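Lasiddale Works Automation Group
Minutes of review meeting, 26 Jul 2018
Held in the upstairs room, Lasiddale

Present: P. Buschmann (chair), stores, packing, maintenance, purchasing, and the Haberkorn sales engineer for items 2 to 4.
Apologies: Pusstead site.

1. Minutes of last meeting
Accepted with one correction. The rental period for the Clalar hand kit is 17 weeks, and the minutes had it starting on delivery. It starts on sign-off of the setup visit. Purchasing has this in writing from Haberkorn.

2. Clalar hand kit – setup and work area
Haberkorn went over what the kit includes: the hand, the wrist adapter, the cable set, the small wrist camera and one year of software updates. Mounting plates for other arms are extra. Pascal Buschmann asked whether the table is part of the offer. It is not. Any flat table of the right height will do, and the customer marks out the work area.

The group looked at the taped layout. Yellow tape gives the work area on the steel table, and there is a taped corner on the carpet as well. Maintenance prefers tape to painted lines while the layout is still changing. Packing asked for the same color at Pusstead so that staff moving between sites do not have to learn two systems. 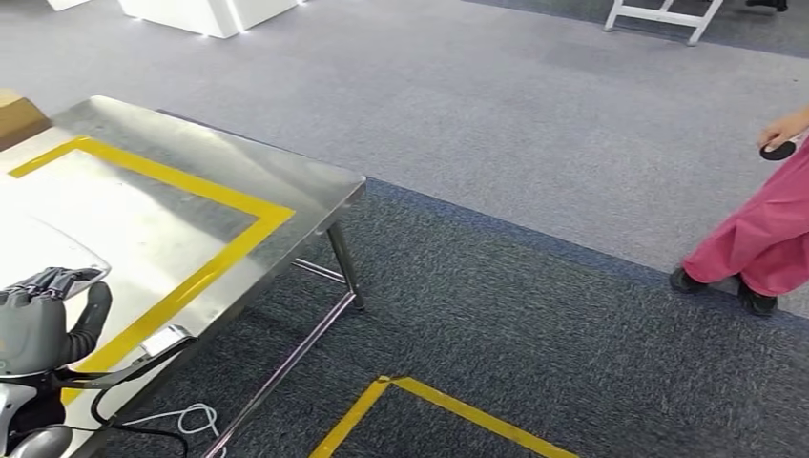 3. Cables and table surface
Maintenance raised the cable run at the hand. The black cable loops out over the table edge, and the group would like it held closer to the forearm. Haberkorn offers a sleeve and clip set, not included in the base price. Purchasing to get a price for the set with and without fitting.

Maintenance also asked for spare cable on the floor to be tied up or moved out from under the table before any trial at Pusstead. Agreed.

There was some discussion of glare from the steel top. Haberkorn said a matte mat can be laid inside the tape and that the camera settings can be saved for each surface. Stores would like to see both tried before money is spent on a mat. Left open.

4. Handling of wrapped goods
Stores explained why this matters to us. A large share of returns comes back in clear or tinted film, and the present suction unit loses its hold on creased wrap. Haberkorn's view is that fingers are the better choice for long items in film, and that the hand should take hold around the item and avoid pinching the film alone.

The wrist camera view was discussed. Film this close to the lens gives strong white reflections and much of the near part is blurred. The rounded gray end of the item stands clear of the wrap and is much easier to make out, with a finger reaching in under the film. Packing suggested aiming for an uncovered end wherever there is one. Haberkorn will check if the software can be set to look for it – no promise was made on a date.

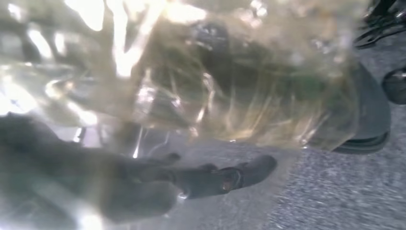

COST AND TERMS

5. Quotation
Purchasing read out the main lines. Rental is 700 a month for the base kit, with the setup visit charged once at 200. Replacement finger pads are not covered. The update service stops at the end of the first year unless renewed, and the kit goes on working without it.

Buschmann asked for the notice period to be shortened. Haberkorn to reply by email. The representative left the meeting at this point.

6. Discussion without supplier
Stores in favor of going ahead at one site only. Packing in favor, provided that training is given to both shifts. Maintenance neutral until the cable question is settled. Purchasing noted that a second supplier has been asked to quote and has not answered.

Agreed to hold the decision until the revised terms are in. If they are acceptable, the trial goes to Pusstead first and is reviewed in December.

7. Actions
Purchasing – price for sleeve and clip set; chase second quotation.
Maintenance – table height and tape layout for Pusstead.
Stores – box of mixed wrapped returns for the trial, long items included.
Buschmann – notice period, and written answer on finding uncovered ends.

8. Any other business
The key for the upstairs room is to go back to the front desk after use.

Next meeting to be set once Haberkorn has replied.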